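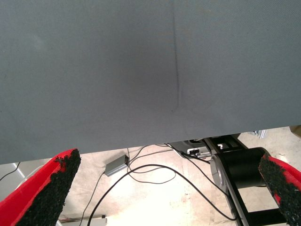
Rideaux en coton : laver le tissu avant de couper ou après ?

Posté par aiguille-perdue, le 19 juillet 2019
961 vues

Bonjour,
Je dois faire des rideaux pour deux portes-fenêtres et j'ai acheté un coupon de coton épais chez Fiore, à Jover. Référence Kumlow, si quelqu'un connaît. L'étiquette du rouleau disait « retrait possible 5 % » et rien d'autre. La vendeuse m'a dit qu'on pouvait coudre directement et passer au pressing ensuite. Ma voisine me dit le contraire, qu'il faut tout laver avant, sinon les rideaux remontent au premier lavage et on voit le radiateur.
Mon problème est que le coupon est grand et qu'il rentre mal dans ma machine. J'ai aussi peur des plis : il est resté plié longtemps et la marque du milieu ne part pas au fer, même avec la vapeur.
Est-ce que je peux couper les deux panneaux d'abord, les laver séparément et faire les ourlets après ? Est-ce que 5 % c'est dans les deux sens ?
Merci d'avance.

lin-et-compagnie
2 981 messages

Oui, vous pouvez couper d'abord, à condition de couper trop grand. C'est ce que je fais pour tous les métrages lourds.
Pour le calcul, ne faites pas « longueur finie plus 5 % », c'est l'erreur habituelle. Il faut diviser par 0,95. Pour 250 cm finis, cela donne 263,2 cm avant lavage, et non 262,5. La différence est petite mais elle augmente avec la hauteur. Ajoutez ensuite les ourlets haut et bas, et une marge pour remettre d'équerre, parce qu'un coton lavé ne ressort jamais tout à fait droit.
Le retrait est presque toujours plus fort dans le sens chaîne, donc dans la longueur du rouleau. En largeur il est souvent moindre, mais cela dépend du tissage. Le plus sûr est de faire un essai : vous tracez un carré de 50 cm au fil contrasté sur une chute, vous lavez à la température que vous utiliserez plus tard, vous laissez sécher à plat, vous repassez et vous mesurez dans les deux sens. Notez les chiffres quelque part.
Avant de laver, faites un point zigzag sur les bords coupés, sinon vous passerez la soirée à retirer les fils du filtre.
Pour la marque du milieu, un trempage à l'eau tiède l'atténue en général mieux que le fer. Si elle est encore là après, c'est que la teinture a frotté sur l'arête pendant le stockage et elle restera. Dans ce cas, placez-la au creux d'une fronce.
Dernière chose, étalez le tissu au sol pour tracer, pas sur une table trop courte. Le poids de ce qui pend tire sur le reste et vos mesures sont fausses. 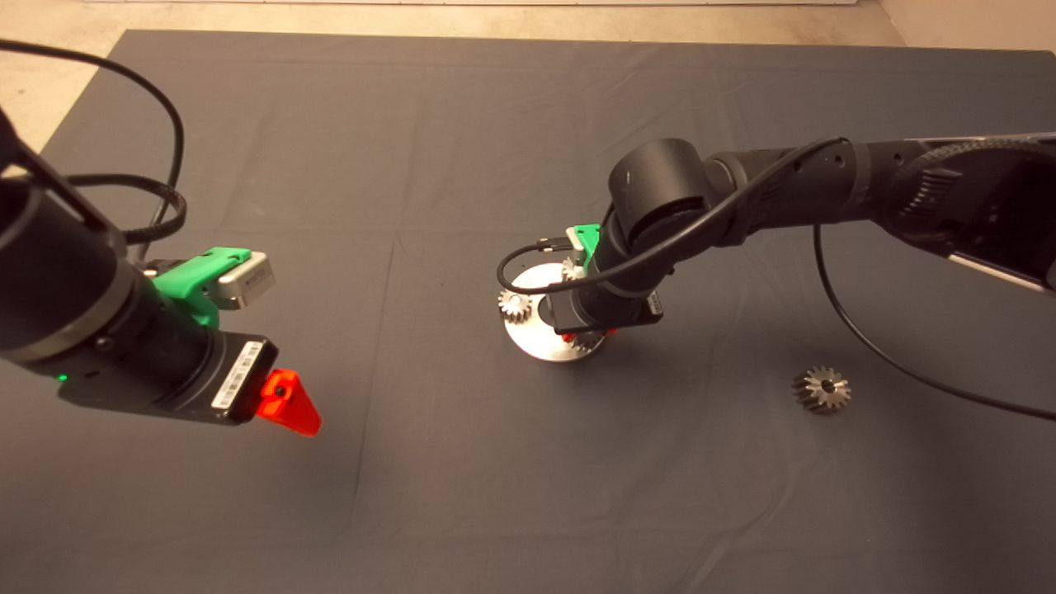

petit-dé

Pas d'accord pour la température. Si les rideaux sont lavés à 30 une fois par an, il faut quand même faire le premier lavage à 40, comme ça on est tranquille ensuite. Moi j'ai fait l'inverse avec ceux du salon, lavés à 30 avant de coudre, puis quelqu'un les a passés à 40 en décembre et j'ai perdu la hauteur de l'ourlet. J'ai dû rajouter une bande en bas.
Pour la lessive j'utilise Flodach, sans adoucissant. Ça dégorge moins chez moi mais je n'ai pas comparé sérieusement.
Si la machine est trop petite, la laverie. Prenez un gros tambour et ne tassez pas.

aiguille-perdue

Merci à vous deux. Je vais faire l'essai du carré, à 40 du coup. Je garde le pressing pour plus tard, ils ne m'ont pas donné de prix au téléphone.
Il me reste une question pour la doublure : elle est en polyester, donc je suppose qu'elle ne bouge pas. Je la lave aussi ou pas ?

lin-et-compagnie

Elle ne bougera presque pas, mais lavez-la une fois pour enlever l'apprêt. Et ne la cousez pas au rideau en bas, laissez les deux ourlets libres.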